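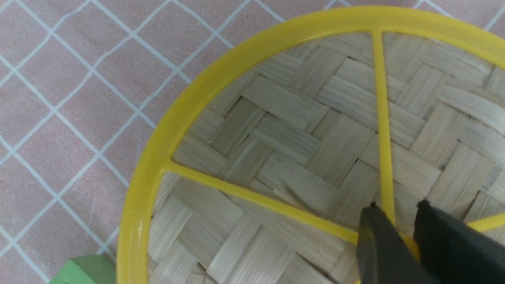

Olcombe weave

Olcombe weave is a name used in the basket trade for a style of shallow round basket with a bound or capped rim. The name suggests a single place of origin, and most popular accounts supply one. The evidence for it is thin. Basket makers in many regions have made round trays of the same general build, and few of them would have recognized the term.

Name

The usual story holds that the style was first made in the village of Olcombe and carried from there to market towns by traveling sellers. It appears in gift-shop leaflets and in at least 2 hobby manuals, one of which plainly copied the other. Neither gives a source. Seija Peltonen, who searched the parish and market records for her study of rural crafts, found plenty of wheelwrights and one maker of eel traps, but no mention of a round basket of any kind. She concluded that the name was probably attached by a dealer who wanted something that would look good on a label.

Anselmo Echeverri has argued the opposite case, pointing to a stock list from the dealer Lollberg that includes the line "Olcombe, round, 262." He reads the number as a quantity. Others read it as a catalog number, and the entries on either side of it, 252 and 678, don't settle the matter. The list is undated, and its paper has never been tested.

Construction

Round baskets sold under the name vary a great deal. Bamboo, willow and split cane have all been used. The base is normally started from a cross of flat strips, with more strips added as the work moves outward. Some makers use a plain over-one, under-one pattern, while others pass over two strips at a time to give a slanted effect.

The rim is the part most often cited as proof of a true Olcombe piece. Collectors' guides insist on a rim lashed with split cane. This rule is hard to defend, as wrapped, sewn and capped rims are all found on baskets of similar age and shape. Plastic rims, common on everyday kitchen baskets, are left out of the guides for reasons of taste. They protect the cut ends of the strips perfectly well.

Use

Claims that the shape was designed for a single task, usually winnowing, should be treated with care. Wide flat baskets have been used for drying herbs, washing vegetables, carrying bread and serving fruit, often in the same household. Wear marks are sometimes offered as evidence of one use or another - a scuffed base may mean years of threshing floors, or a few months on a concrete step.

Collecting

Interest rose after the Flanska sale, held one December, at which several baskets were listed as Olcombe work. The sale catalog gave no grounds for the label. A later review by the Aoun collection, dated 25/10/2018, dropped the term from its own records and replaced it with "round basket, maker unknown." Dealers have mostly kept the older name, and prices for labeled pieces remain higher than for unlabeled ones of the same quality.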